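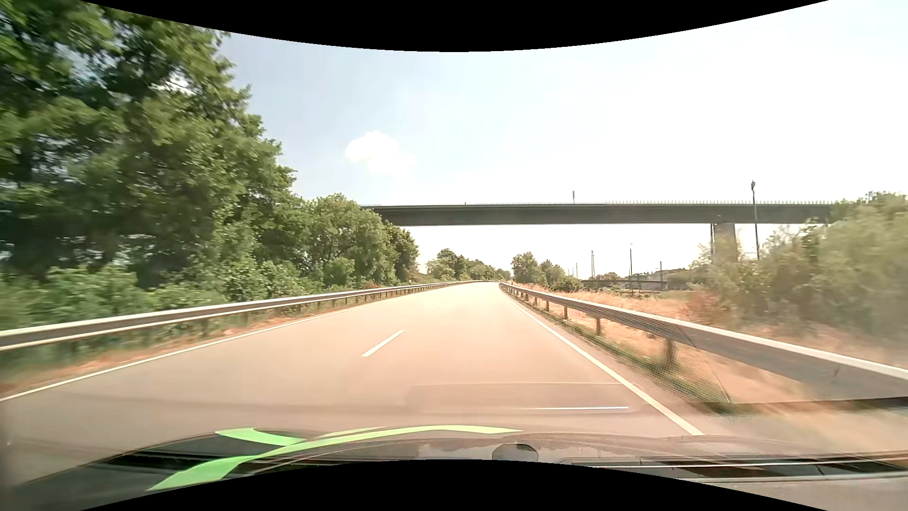
Roadside inspection checklist, section 288, guardrails and markings
Inspector: Birutė Rätsep. Checked by: Tarmo Šimkus
Month: August. Client: Fleltance

1. Guardrail beams, both sides: OK. I walked the left side also from behind. Two bolts loose at post 30, tightened on the spot.

2. Guardrail posts: OK, one to watch. Please measure it again at the next visit.

3. Edge lines: OK. Solid on both sides.
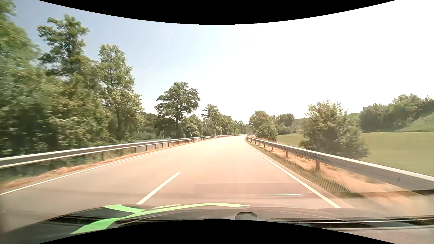
Item 4. Center dashes and left verge, dry grass along the rail.

4. Center line: OK by day. The night check is not made yet.

5. Verge: COMMENT. The grass on the left is dry and should be cut before it becomes a fire risk. Pradel has the mowing contract, I wrote to them.

6. Bushes behind left rail: COMMENT. They grow close to the rail. Cut back around 2 feet.

7. Barrier on the right, weeds: NOT OK. Weeds grow between the posts and must be removed.

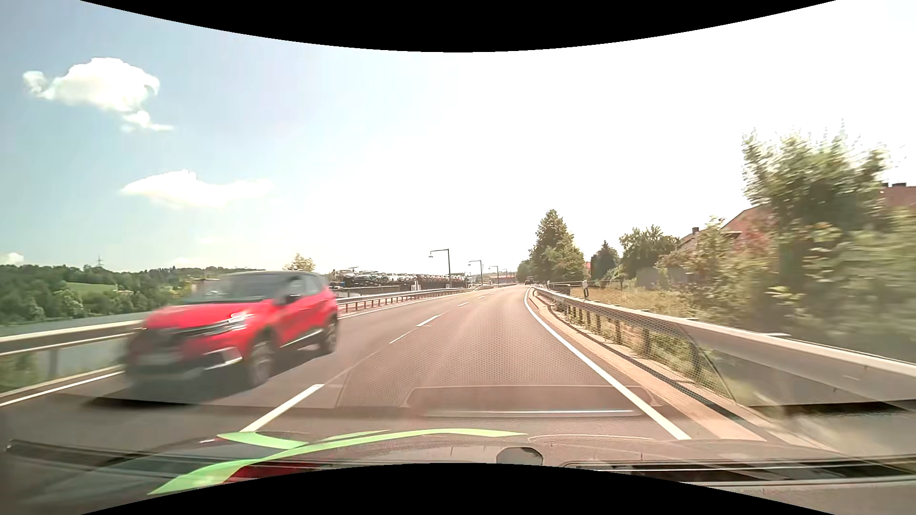

The same crew can wash the delineators when they are there, it takes little time. Work order 1218 is open for this.

8. Street lamps: not in my task. Ask Tarmo who has the list.

Next check: after mowing.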